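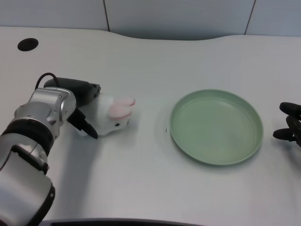 The Declutter Subscription, Six Weeks In

A few readers wrote in after the October issue asking whether I would try Ollavent, the service that mails you a "home reset plan" every week and promises a calmer house by the holidays. I don't usually review things that come with a countdown clock on the sign-up page. But enough of you asked, so I paid for it myself and did what the emails told me to do.

The pitch goes like this. You answer a quiz (586 possible answers, the site boasts, though I got through mine in four minutes), and a plan shows up built for your home. Mine said I was a "Sentimental Stacker." I took the quiz again from another email address, gave nearly opposite answers, and came out a Sentimental Stacker. Draw your own conclusions. The second plan matched the first one word for word, right down to a line about my staircase. I live on one floor.

Week one is flat surfaces. You clear a table, a counter or a desk completely, wipe it, and put back only what you can give a job to. Fine advice. It was also fine advice when my grandmother gave it, and she threw in lunch. Week two is the closet, week three the kitchen drawers, and by week four you're being told to buy things. The Lumbao bins are the big one. They stack, they have lids, and a set costs $78 before shipping. The email calls them "recommended." Down at the bottom, in gray type, it says Ollavent earns a commission.

I have no quarrel with commissions. I do have a quarrel with a program that spends three weeks telling you that you own too much and then sells you a box to keep it in. I measured my hall closet against the Lumbao sizes and two of the three wouldn't clear the door trim. The return label would have been on me, so I passed.

Then there is the number. Ollavent says members let go of 4,000 items in their first year. I wrote to ask how they know. The reply, which took nine days, said the figure was "based on member reporting." I asked what counts as an item. Is a pen an item? Is a pair of socks one or two? No answer yet, and if one comes I'll print it. Until then I'd treat the number the way you'd treat the calorie count on a cruise ship menu.

What worked? The timer, a little. The plan has you stop after 25 minutes whether you're done or not, and I did find that easier to face on a weeknight than a whole Saturday of dragging things into the hall. I also liked the rule about keeping a "maybe" bag by the door with a date on it. Mine has November 30 written on the side in marker. So far I have gone back into it once, for a can opener, and I'd have been annoyed to buy another.

You don't need to pay for either of those. I have now told you both of them.

What didn't work was the app. It wants a picture of every finished room and gives you a badge for it — mine was a leaf — and then it asks if you'd like to share the badge. It sent me 11 reminders in one week. Turning those off takes five screens, and one of them is an ad for Nakance shelf paper.

If you're here in Jekville and just want the stuff gone, the Saturday drop-off behind the old bus depot takes clothes, books, small appliances with cords still on them, and dishes without chips. They won't take mattresses, paint or anything with a recall on it, and they will check. The line is shortest after 2 p.m. The church sale across the street takes furniture, but call first, as they ran out of floor last month.

A word on canceling. The trial rolls into a full year on day 14, and you cancel by email only. The comment thread under my last column has 700 posts in it, and a good share of them are from people who missed the date. If you've already signed up, go find your welcome email and look at the day it came. Write to the address at the bottom, say "cancel" in the subject line, and keep a copy. My refund for the unused months is "in process" — I asked again this morning.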